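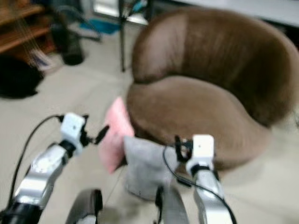

Tiziana Serra lleva desde febrero al frente de las pruebas de manipulación bimanual del proyecto Lunonia, y cuando se le pregunta por el resultado principal contesta con una cifra: 143 ensayos completos de 300. «Es menos de la mitad», dice. «Pero con el método anterior teníamos 19, con el mismo sillón y los mismos cojines».

La tarea consiste en colocar dos cojines en un asiento redondo y tapizado. Serra explica que los objetos blandos complican la estimación de la postura, porque el cojín cambia de forma en cuanto se agarra. El equipo dejó de predecir la posición final y pasó a predecir el siguiente punto de contacto de cada pinza - una idea que propuso su colega Veikko Valtonen.
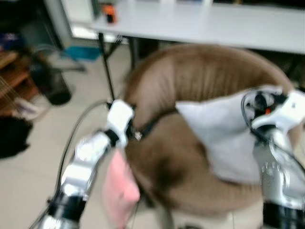

Valtonen se ocupa del modelo, al que llaman Vainio. Se entrenó con 366 demostraciones teleoperadas, todas con la cámara a la altura de la cabeza. «Al principio filtrábamos las imágenes movidas y nos quedábamos sin los momentos útiles», cuenta. En una vista tan borrosa como esta, con un cojín gris claro dentro del sillón y las dos pinzas junto al borde, el modelo recibe también las posiciones de las articulaciones. Según Valtonen, ese dato adicional explica buena parte de la mejora.

Los fallos se reparten de forma desigual. Serra señala que el brazo izquierdo suelta antes de tiempo con más frecuencia que el derecho, y todavía no sabe si es un problema de calibración o de las propias demostraciones. «Casi todas las grabamos personas diestras. Habrá que repetir una parte».

Tampoco quiere hablar de generalización. Solo han probado un sillón, y el respaldo curvo ayuda a sujetar el cojín cuando se apoya contra él. Con un sofá recto, dice, espera peores números.
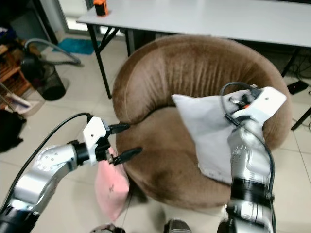
Próximos pasos

El grupo repetirá los ensayos con otro asiento y publicará los datos en el repositorio Kiranton. Valtonen quiere añadir además un sensor de fuerza en cada muñeca. «Ahora mismo el robot no sabe cuánto aprieta», dice.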